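6 min read
14 comments | 70 shares

The woman who runs the finishing room at Cellport has a firm rule about coffee: it stays on the windowsill. I learned this in my first minute there, holding a full cup over somebody's stack of card covers.

Cellport makes short-run manuals and sample books, the kind of thing a flooring company orders 200 of and then changes its mind about. I'd gone over in October to talk to her about the arm, which was put in by a firm called Levchenko and has been learning the small bench jobs one at a time. Trimming is the one everybody wanted to hear about, so that's where we started.

"People expect something huge," she told me. "And it's a tabletop trimmer! You could buy one for your kitchen."

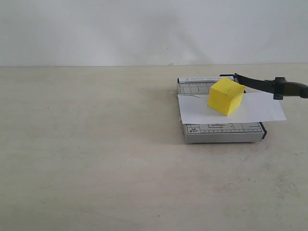

The paper cutter with its arm raised and a sheet across the board.

She has been in finishing for most of her working life, and she says the first few weeks with the arm were mostly waiting. "You stand there with your hands itching. I can line up a sheet without thinking, and here's this thing taking its sweet time. I had to go and sit in the other room."

So what changed? Her hours, for one. She used to start at six whenever a big job came in, and now she gets there at eight and goes through the overnight list first. There were three people on the bench and there are still three, which she brought up before I could ask. One of them has moved over to binding and likes it. Another doesn't like the new setup at all, and she was pretty open about that.

"He says it's lonely. We used to talk all day while we cut, you know? Now he's checking a screen half the time. I don't have an answer for him yet."

Pay came up too. Everyone who trained on the arm got a bump, but it took a while to come through and there was some grumbling – fair enough, in her view. She'd asked for it in writing before the first training day and told the others to do the same.

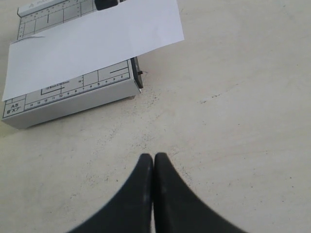 Ramum
Staff writer, workplaces

I asked whether she trusts it near a blade. She laughed and said she doesn't trust anybody near a blade, me included. The room rule is that no one reaches across the bench while the arm is on, and that goes for managers and visitors.

"Corners are what I worry about," she said. "A sheet that's a hair off looks fine on the board. Then you stack up the whole book and it's got a lean to it." She checks the first few of every job by hand, against the printed guides, and then pulls one whenever she feels like it. On one job of 154 sheets she sent the whole lot back to be done again. Her call, and she says no one argued.

The offcuts go to Wasteck, same as before, though pickup has moved to the afternoon.

Would she go back to the old way? She thought about that for a good while, long enough that I went and got my coffee. "For the company, yes. For my shoulder, no way." Then a delivery buzzed at the side door and she was off to sign for it.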